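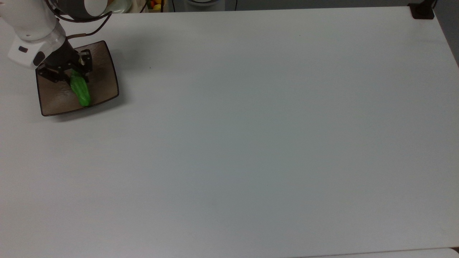 The Case for a Shorter Grocery List

Last updated: July 3, 2021

The Varer supermarket on the edge of Murdale stocks 163 kinds of breakfast cereal. I know this from its own flyer, which offers the figure as a reason to shop there. I think it is a reason to shop somewhere else.

A large store needs a large building, and a large building needs cheap land outside town. So the food moves out to the highway and the people who don't drive are left with the gas station. Murdale has 3,420 residents and had two grocers on the main street when I moved here. Both are gone. Neither sold much that you couldn't get at Varer, but you could walk to them, and you could be home again in twenty minutes with onions and a loaf of bread.

Gil-soo Bae, who ran the second one, told me his customers bought the same 437 items year after year. He carried those and a few more for holidays. If you wanted something else he ordered it, and it came the next week. Most people can wait a week for a different mustard.

The usual answer is that shoppers chose the big store and the small ones lost fairly. I don't agree. The town widened the road to the Varer lot with public money and took out the parking on Main Street the same summer. That was a decision, and it can be partly undone. Put back the parking. Let a small grocer have the old bank building at a low rent for the first few years - it is sitting locked as it is.

I would still drive out to Varer for dog food and paint. I would like to buy my cucumbers in town.

Related
Tarık Uçar: What the Bus Cuts Cost Us
Prellusier Street Repaving Delayed Again
Letters: The Aliyu Bakery Lease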